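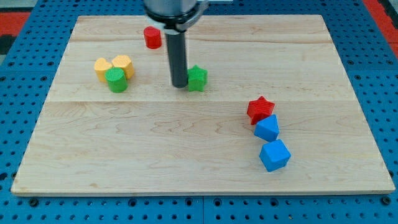

Cell 2, pusher rod over the board, rod tip just to the left of the green star.

Ticket 938: pusher rod stops short, drifts left, then trips on contact
Site: Vultatthorpe
Equipment: tabletop pushing cell, Ollell arm, Usuga motion controller
Control software: Zerkach
Opened: February 2018
Severity: 2 (cell usable at reduced speed)
Status: closed, one item carried over

Reported fault

During block pushing the arm stops with a contact force trip. The trip comes on the approach, before the block has been moved to its target. The operator clears it, the arm retracts, and the next push may run normally or may trip again. In the last full session before this ticket was opened the cell logged 400 pushes and 59 trips. The normal rate for this cell is one or two trips per session.

A second symptom was added to the ticket later. On pushes that do complete, the block ends up turned when it should have moved in a straight line. This is worst on the stars and the pentagon. Cubes and cylinders are affected less.

Conditions when the fault occurs

Both symptoms are present with any block colour. Trips are more frequent in the upper part of the board than in the lower part. They are more frequent at full speed but do not stop at half speed. No trips were recorded with the arm moving in free air above the board.

First checks

Emergency stop circuit tested, correct. Safety relay resets normally.

Force threshold read back from the controller. Value matches the commissioning sheet. Not changed.

Controller log exported and read. Every trip is logged as vertical force over limit. None is logged as side force. A push that jams against a block would be expected to show as side force, so blocks were ruled out as the direct cause at this stage.

Rod checked by hand for play in its mounting. None felt. Rod rotated by hand with the drive off, no visible wobble at the tip.

Cable run checked through the full range of the wrist joint. No snagging.

Test 1: height above the board

Rod lowered in small steps at a set of points across the board until contact was registered, then compared with the stored surface height. Contact came early at every point on the upper part of the board. On the lower part it matched the stored value. The change does not happen at the plank seam, so a step between planks was ruled out. The board is higher at the top than at the bottom, with an even slope.

Board lifted. A wood splinter was found between the board and the pegboard under the top edge. Splinter removed, underside of the board and face of the pegboard brushed clean, board put back.

Test 1 repeated. Contact heights now within limits at all points.

Test 2: pushes after cleaning

A run of 400 pushes at full speed gave 11 trips. Better, but not acceptable. Blocks still turned on straight pushes. The board slope was therefore one cause but does not explain the sideways error.

Test 3: sideways position of the tip

Arm sent to a marked reference point and the tip position compared with the mark. The tip stood to the left of the mark. Repeated from four approach directions with the wrist held at the same angle. The error was the same each time, which rules out backlash in the joints.

Wrist then turned through half a turn and the test repeated. The tip stood to the right of the mark by the same amount. The error turns with the tool, so it lies in the tool offset or in the rod itself. The rod had already been checked and was checked again against a straight edge. It is straight.

Tool offset read from Zerkach. The stored offset was the one for the previous rod. The maintenance record shows the rod was changed in December. The new offset was measured and entered at that time, but it was saved to the session and not to the cell file. It was lost at the next restart of the control computer.

Cause

Two separate faults, present together.

1. Debris under the top edge of the board, giving a surface higher than the stored value and vertical force trips on approach.

2. Old tool offset loaded at start-up. This put the tip off centre on each push and turned the blocks. The old rod was also slightly shorter, so the tip ran lower than commanded. This used up most of the clearance and accounts for the trips that remained after cleaning.

Action taken

Board cleaned and reseated.
Tool offset measured again using the four-direction method and saved to the cell file.
Control computer restarted twice. Correct offset loaded both times.
Surface height map taken again with the new offset.
Force threshold left as it was.

Verification

400 pushes at full speed, all block shapes used. No trips. Straight pushes on the stars and the pentagon now finish within the permitted angle.

Notes for operators

Do not raise the force threshold to clear repeated trips. If the cell trips more than twice in a session, stop and run the height check first.

After lifting the board for any reason, brush both faces before putting it back.

After a rod change, restart the control computer and read the offset back before releasing the cell.

Carried over

Zerkach gives no warning when an offset held in the session differs from the one in the cell file. Change request raised for a prompt on exit. Until it is fitted, the read-back step stays on the rod change sheet.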